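招人啦:来和我一起给机械臂写“操作规矩”

先说我是谁。我在 Kinderley 做机械臂操作规范,说白了就是写那种贴在工位旁边、大家嫌长又不得不看的东西。我们组现在两个坑位,一个全职,一个可以兼职(在读研究生也行,每周能来三天就好)。HR 的版本写得太板正了,我看着都不想投,所以自己重新写了一份,有什么说什么。

我们在干嘛

Kinderley 这边有一间实验室,专门做桌面抓取:瓶子、盒子、软包装、带盖子的罐子,抓起来,放下去,放到指定的底座上,再来一遍。听着很枯燥对吧?枯燥就对了,规范就是从枯燥里长出来的。

目前手上的规范叫 Jalberg 手册,是我接手的时候就有的一份老文档,一共158条。里面有的条目写得特别好,有的……怎么说呢,“操作员应保持适当距离”,适当是多适当?“异常时应及时处理”,谁处理,先按哪个键?我第一次从头读到尾的时候,在页边画了满满的问号。这份工作的一大半,就是把这些问号一个一个变成谁看了都能照着做的句子。

另外一小半是看记录。去年一年我们攒了2,931条抓取记录,每条都有操作员填的备注,有认真写了半页的,也有只写一个“歪”字的(我很爱这位同事,但是歪成什么样啊)。新手册哪条该严、哪条可以松,都得从这堆记录里找依据,拍脑袋写的条目在我们组评审会上是过不了的。

你来了会做什么

一、改手册。每周认领几条旧条目,去工位上照着做一遍,卡住的地方记下来,然后重写。写完给一个没看过旧版的人试,他做错了算你的,不算他的。

二、定“开工前检查”。夹爪指面磨损到什么程度要换、紧固螺丝多久查一次、桌面上允许留什么东西、急停按钮离操作员的手多远,这些都要给出明确的说法。现在各工位有各工位的土办法,我想在九月之前统一掉。

三、写物品摆放规则。这块我个人最喜欢,后面会专门唠叨几句。

四、培训。新来的操作员第一天由我们带,上午讲,下午上手。你不需要口才多好,但要耐得住同一个问题被问好几遍,还不翻白眼。

五、跟 Gallegos 那边对接。Gallegos 是我们的合作工厂,手册改完要在他们产线上试用。他们的班长们很直爽,觉得哪条没用会当面告诉你,习惯了就会发现这是好事。

我希望你是什么样的人

写中文要清楚。我是认真的,这条排第一。你可以没发过论文,但是请你能把“怎么更换夹爪指尖”写得让一个刚来的人不用抬头问别人。

对机械臂不怵。用过示教器、编过简单的动作、或者在学校实验室里跟协作臂打过交道,都算。完全没碰过的,如果你做过设备点检、实验室安全、质检这一类工作,也欢迎投,我带你上手。

了解一点机器人安全方面的标准最好,不了解也行,入职以后有时间读。但如果你是那种觉得“标准就是走形式”的人,咱们可能会吵架。

较真,但是讲道理。看到别人绕过安全联锁,你得开得了口;别人告诉你某条规定确实碍事,你也得听得进去。

能接受偶尔去 Gallegos 出差,通常当天来回,车费饭费公司出。

关于摆放规则,多说两句

很多人以为抓取失败都是算法的事。我翻记录翻下来的感受是,开工前那几分钟的摆放特别关键。透明的瓶子要不要贴标签、标签朝哪边,瓶里装多少水,底座放在桌上哪个位置,手指从两侧靠近的时候给旁边留多大空隙,这些都得写进条目里。不写的话,早班一个摆法,晚班一个摆法,最后数据放在一起根本没法比。

装水的瓶子我单独列了一节。液位要登记,瓶盖要拧紧,换瓶必须换记录编号,漏水了先断电停机再擦桌子,顺序不能反。这一节的草稿现在还很糙,你来了第一个任务很可能就是它。
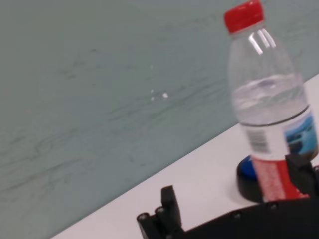 待遇和上班时间

全职岗有五险一金、年假、补充医疗,薪资面谈,我会在第一次通话时就把范围告诉你,不让你猜。兼职按天结算。早上九点半到傍晚六点,中午一个半小时。加班很少,有的话可以调休。实验室在 Ornell 园区二楼,楼下有食堂,面条不错,米饭偏硬。

工位是固定的,电脑随你选。进实验区要穿包趾鞋、扎头发、摘手链和挂绳,这个没得商量,我自己也一样。

怎么投

请把下面几样发到招聘邮箱,标题写“手册岗+全职”或者“手册岗+兼职”:

简历,一页就够,别超过两页。

一小段你写的操作说明,写什么都行,怎么给自行车补胎、怎么清洗咖啡机、怎么给打印机换硒鼓。字数控制在一页纸以内,要让我照着能做出来。我会真的照着做,所以请别写需要买昂贵材料的。

一句话告诉我,你见过最糟糕的一条规定是什么,你会怎么改。

不需要求职信,也不需要证件照。

后面的流程

收到以后我会自己看,每一份都回,合不合适都回。觉得合适的话先打一个40分钟的电话,聊聊你写的那段说明。然后请你来实验室待半天,挑一条旧条目现场改,改的时候可以随便问,问得多不扣分。这半天按兼职的日薪付给你。最后跟组里其他人吃个午饭,他们也有投票权。

招到合适的人就关,希望六月能到岗,晚一点也可以商量。有问题直接写邮件问我,标题里带上“手册岗”三个字,我一般当天晚上回。

Kinderley 操作规范组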